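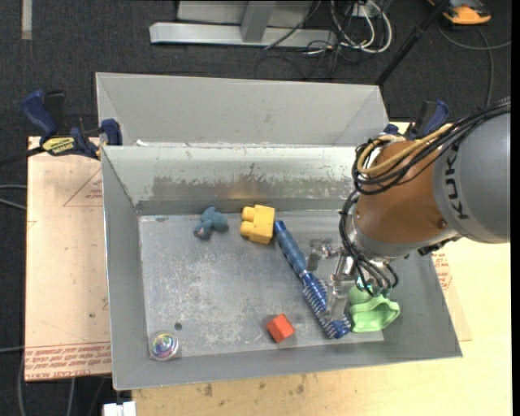
4. Metallwanne leeren und pflegen

1. Nehmen Sie bitte zuerst alle Kleinteile heraus, Spielfiguren, Bausteine, Bälle und Bürsten, und legen Sie sie ganz in Ruhe auf ein weiches Tuch.
2. Wischen Sie Boden und Schrägwände mit lauwarmem Wasser aus, gern auch zweimal.
3. Trocknen Sie gut nach, besonders am Rand.

Hinweis: Kratzer im Boden stören den Gebrauch nicht.

Vorsicht: Bitte keine Scheuermilch!

Saltberg Service, İlker Ekinci | © Saltberg | Nach oben
48-mal geteilt · 3 Kommentare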